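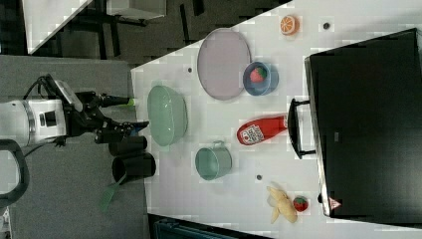 Guides > Play Kitchen > Setting Up and Sorting

How to Lay Out a Play Kitchen on One Tabletop

Posted April 2019 by Vaughn Alcantara

This guide covers a tabletop play kitchen with toy food, a few pieces of cookware and one compact appliance. The layout suits a white or light gray surface, where small colored pieces are easy to find. Setup takes two passes: large items first, food second.

1. Clear and wipe the table

Use a damp cloth and let the surface dry. If the top has open screw holes, check that no crumbs or clay are packed into them. A wooden toothpick clears most of it.

2. Place the appliance

Set the toaster oven at one short end with the door facing the middle of the table. Leave enough room for the door to open fully. For play use, keep the oven unplugged and tape the plug to the back panel. Do not stack anything on top.

3. Place the large pieces

The colander goes at the opposite side from the oven, long axis running away from the player. The plate goes between the two, toward the far edge. Both should start empty.
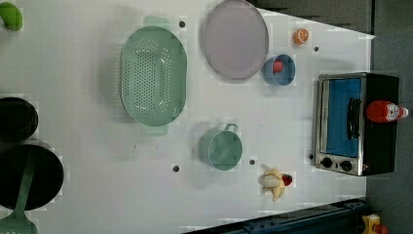
Colander, plate and blue bowl in position, oven door facing in.

4. Add the small containers

Put the bowl against the oven side of the plate. The cup sits below the colander with its handle clear of other items. Handles that point over the table edge get caught on sleeves.

5. Add the food

Start one strawberry in the bowl and leave another on the open table. Keep the orange slice flat near the far edge, cut face up. The banana goes near the player. Bottles should be laid on their sides if the table gets bumped often.

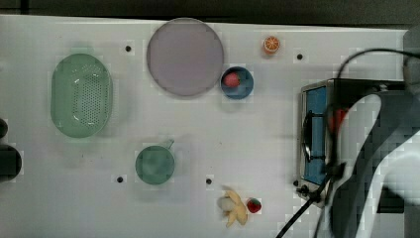 Reading time: 2 minutes

6. Run a sorting round

Name one piece of food and one container, then have the player move the first into the second. Fruit to plate is the easiest pairing. Fruit to colander comes next. Return each piece to its starting spot before the next call.

7. Put away

Food goes into the colander and the bowl onto the plate. Store both in a lidded bin. Wash plastic pieces by hand in warm soapy water and dry them face down.

Comments (3)

Neltwood: Does the colander need to be oval? Ours is round and rolls when tipped.

Vaughn Alcantara: Round is fine. Put a folded dishcloth under it.

Garba: We skip step 4 with the younger group and add the cup in June once they know the food names.

We use cookies to remember your settings. By continuing to browse you accept our cookie policy. Accept | Manage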